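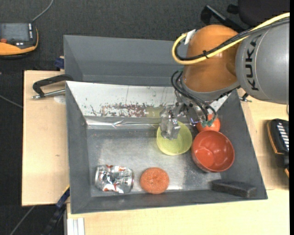
The arm over the bin, open day at Grenotlow

The Yellow Bowl
25 Aug 2019
By Rajitha Bandara

My aunt Loan had been told there would be sandwiches. I want that on record, because she has been telling the family I dragged her to the Grenotlow open day, and I did no such thing. I said I was going to see a robot. She said, "Is there lunch?" and got her purse.

We drove 93 miles with the windows down because my air conditioning had quit in January and I'd spent the whole winter not caring. By the time we found the right building (there are two, and the one with the nice sign is a dentist), Aunt Loan's hair had gone completely sideways and she was in a mood to be unimpressed by anything.

A young man named Lâm Lã gave us stickers with our names on them. Hers said LOAN DO. She borrowed his pen and put the marks on the Đỗ herself, very neatly, while the line built up behind us.

Now, I'd come for a reason, and I hadn't told her what it was. Hưng Thân works at Grenotlow. Hưng and I were going to get married once, a long time ago, and then we didn't, and he moved away and I stayed put and sold flooring. I'd seen his name on the flyer - "Live demonstration, Hưng Thân" - and I'd stuck it on my fridge like a person with no sense at all.

The demonstration was at the back, past a table of Brakoto brochures that people were using as fans. There was a big gray metal bin clamped down on a wooden top, and the arm leaning in over it, orange and gray, with KUKA written up the side and a yellow cable looped around its elbow. I had expected something fancier in the bin. It was bowls! A yellow-green one, a red one, a squashed can, the kind of stuff you'd find under my car seat.

"That's what it picks up?" said Aunt Loan, to everybody.

"That's what it picks up," said Hưng, and then he saw who was standing next to her.

He'd gone gray at the sides and he had the same terrible posture. He looked at my sticker, which was silly, as if I might be some other Rajitha. Then he looked back at his notes and told 19 people that the bowls were harder than they looked.

He was good at it, I'll say that. He explained how the arm has to decide where to grab before it goes in, and that a bowl is mostly a rim with nothing behind it. A kid in front asked if it could pick up a person. Hưng said it couldn't pick up a person, but it had once picked up his sandwich, and the kid laughed so hard he had to sit down.

Then the arm went for the yellow bowl. It came down slowly, stopped with those silvery fingers hanging just over the rim, and stayed there. I don't know how long. Long enough for the man beside me to start whispering.

"It's thinking," said Hưng.

"It's scared," said Aunt Loan.

The fingers closed. They got the rim, the bowl came up a few inches, tipped, and went back down with a clang you could've heard at the dentist. Everybody said "ohhh" together, the way you do at a ballgame. Hưng didn't seem bothered. He said it had done over 300 tries that week and we were welcome to stay for the next one.

So we stayed. It dropped the bowl again. People drifted off toward the cake, and Lâm came and took away two of the chairs, and by the fourth try it was just me and my aunt and the kid, who by now had opinions. "Go for the other side," he kept telling it.

On the fifth try it went for the other side. Up came the bowl, all the way up, and the kid screamed, and Aunt Loan grabbed my arm hard enough to leave a mark.

"Good boy," she told the robot.

Hưng came around the table then, wiping his hands on his pants even though he hadn't touched anything.

"You drove," he said.

"I drove."

"In that car?"

"A different car," I said. "Worse."

He laughed, and I'd forgotten it was that loud. He asked if we'd eaten. I started to say we really should get going, it was a long way back, and my aunt leaned right across me with her sticker coming loose and asked him where, exactly, they were keeping the sandwiches.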